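Search the help pages
Home Setup Service Safety notices Contact

Protective stops during the coffee task: frequent questions

This page collects the questions we receive at Lemeseo about the fault where the arm stops in the middle of the coffee task and does not continue. It applies to cells running the Akitz controller software. Last revised 08/09/2026.

What is the fault?

The arm goes into protective stop with code 353 while it works near the coffee maker. The brakes close, the gripper keeps its last grip force, and the program can not be resumed from the tablet. We had the first report in April and we could repeat it in our own test room.

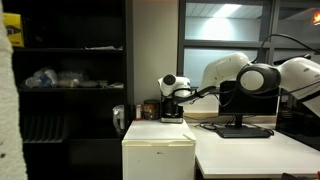
What causes it?

The cause is the gripper cable, which is routed outside the arm. When the wrist turns far, the cable becomes tight and pulls on the wrist, and the controller reads this pull as a collision. The slack must be enough for the most difficult pose of the task, and this is normally the one over the machine. With the wrist housing directly above the coffee maker and the fingers pointing down, there are thin cable strands along the fingers and bigger loops at the top of the arm, and both parts need free length. If only one of them has it, the fault can still come. In our tests it came in 4 of 40 runs with the old routing.

Is it dangerous for people?

The stop itself is a safe state. The danger is in what people do after it. Please do not put your hand between the gripper and the coffee maker to free the cable while the arm has power. When the tension is released, the wrist can move a short distance - enough to pinch a finger.

And the hot water?

Treat the carafe and the water inside the machine as hot, also when the arm has stopped. Switch off the coffee maker at its own button first. The emergency stop of the arm does not cut its power, and one customer learned this when the heating plate stayed on through the night. Nothing burned, but we now recommend a separate timer socket.

How do I recover the arm?

1. Press the emergency stop and switch off the coffee maker.
2. Look at the full cable, from the base to the fingers, and find where it is tight or caught.
3. Release the clip nearest to this place. Do not pull on the connector.
4. Start the arm again at reduced speed and move the wrist away from the machine by hand guiding.
5. Fasten the clip again, leaving 125 mm of free cable at the wrist, and check that the hanging loop does not catch on the table or on the carafe handle. 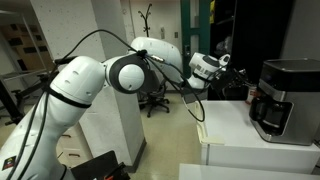 Can I just raise the collision limit?

No. Some users did this and the stops became fewer, but then the arm also reacts later to a real contact. We do not give support for cells with a changed limit. Dvořáček, who supply the gripper, give the same advice for their cable.

Will there be a permanent repair?

Yes. A longer cable with a softer jacket is in preparation with our partner Zestovon. Until it is delivered, please use the routing above and check the clips every week. If code 353 comes again after the new routing, send us the log file and a short note on which step of the task was running - the code alone is not enough for us to find the reason.

We use cookies to remember your language and region. Accept Settings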